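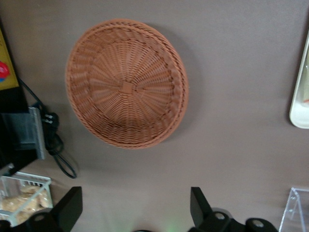

Figure 4. Round woven basket on a gray tabletop, viewed from directly above.

3.2 Release format and early listening

We next examine whether the order in which a single and its video are issued affects early listening. The sample covers 80 hip-hop singles released by independent labels, drawn from the Jostell catalog. Singles with a guest verse by an artist signed elsewhere were excluded, as were remixes and live versions. Of the remaining tracks, 30 were issued with a video on the same day. The others received a video later or not at all.

Daily play counts were taken from the Greenwood panel for the first 14 days after release. Counts were log-transformed and adjusted for the artist's mean plays over the preceding month. Tracks released in March were handled separately, as the panel changed its rule for counting partial plays during that month. A play was recorded only if the listener stayed past the first chorus, following the definition in Na (Section 2).

Same-day video releases showed higher adjusted counts in the first four days. The difference narrowed over the rest of the window and was no longer significant at its end. Adding playlist placement to the model reduced the early effect but did not remove it. Label was entered as a random intercept; Zusach and Cemen contributed the most tracks, and dropping either one left the sign of the estimate unchanged.

Genre tags were assigned by Woo-jin Na and checked against the label's own listing. Where the two disagreed, the label's tag was kept. Results by tag are given in the appendix.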